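I have worked at Pruvell for long enough to remember when taking old office computers apart meant a bench, a radio and whoever was on shift with you. Now there's a robot arm on the bench next to mine, and people keep asking me if I'm scared of it. Not really! I'm more bothered by what it's doing to the day.

When the arm came in February, management told us it would handle the dull part -- pulling drives, unplugging cables, the stuff that wrecks your thumbs. Great, I thought, take it. We get pallets of 80 machines at a time and I won't miss a single latch. But the dull part was also when we talked. Rahel Zürcher taught me half of what I know over an open case, just chatting while her hands did the work.
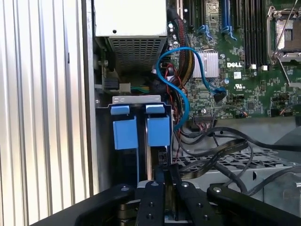
What I do now is watch, mostly. I clear a cable when it's in the way, I tap a screen, I write down what went wrong. It's easier on my back and harder on my head, and I go home tired in a way I can't explain to my husband. My pay hasn't moved either, even though my job title got longer (I'm a "recovery cell operator" now, if you please).

Hermine Hofstetter, who runs our floor, says the arm still needs us because every old computer is stuffed a bit differently inside. I believe her. So put that in the contract! If our know-how is what makes the thing useful, pay us for teaching it, and let two people share a station so there's somebody to talk to. I've asked for both, and the meeting is on 6th April. I'm bringing Rahel.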